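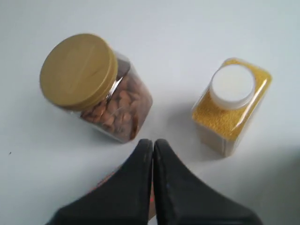 Almonds in a jar with a screw-on lid, next to a tub of small yellow grain.

Why does food come in so many different packets?

Look in any kitchen cupboard and you will find jars, bags, boxes and cartons. Food goes into different packaging because different foods spoil in different ways. Some go soft, some go hard, some leak and some get crushed.

What makes food go off?

Four things do most of the damage: air, water, light and living things. The living things include mould, bacteria and small insects such as pantry moths. A good package keeps out the ones that matter most for the food inside it.

Jars and tubs

Nuts have a lot of oil in them. When the oil mixes with oxygen from the air it slowly changes, and the nuts start to taste bitter. The word for this is rancid. A lid that screws down tightly slows it down a lot.

Clear plastic has a good side and a bad side. You can see what is inside and how much is left, but light gets in too. That is why clear jars should live in a dark cupboard and not on a sunny windowsill.

Small grains, like millet or couscous, are a different problem. They are dry, so they keep for a long time, but they run like sand. If you have ever dropped an open bag of couscous you will know how far it can go. A container with a small opening lets you pour out a little at a time.

Paper bags and pouches

Paper is light, cheap and easy to fold. It is good for things that don't need to be sealed from the air for long, like bread rolls from the bakery. It is not good for anything wet. Wet paper loses its strength and tears.

Many paper pouches have a thin layer of plastic or foil on the inside. You can't tell from the outside, but you can feel it if you rub the paper between your fingers. The layer keeps dampness out, so biscuits stay crisp and tea keeps its smell.

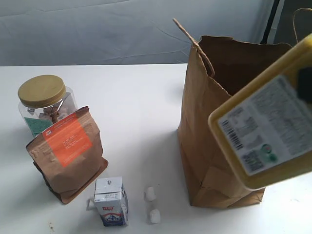

Shopping on a table: a jar, a paper pouch, a small drink carton and a big paper grocery bag.

Cartons

A drink carton looks like cardboard, but cardboard on its own would go soggy. It is coated with plastic to hold the liquid in. Cartons that can sit in the cupboard for months usually have a very thin layer of aluminium as well, which blocks light and air. The milk inside has been heated to a very high temperature - well over 100 degrees Celsius - for a few seconds to kill the germs. Once you open it, it has to go in the fridge like any other milk.

Cartons are often shaped like bricks. Bricks stack with no gaps, so more of them fit on a truck.

Try it yourself

You will need 4 plain crackers, a jar with a lid, a paper bag, a zip-up plastic bag and a plate.

Put one cracker in the jar, one in the paper bag, one in the plastic bag and one on the plate. Close the jar and both bags. Leave everything on the bench for 24 hours, then snap each cracker in half and listen. Write down which is the crispest and which is the softest. If the weather is very dry you may need to leave them longer.

Words to know

Rancid: when oil or fat has gone bad and tastes bitter.
Pantry: a cupboard or small room where food is kept.
Airtight: closed so well that air can't get in or out.

Written by Mahtab Kordestani
Updated 2020-01-09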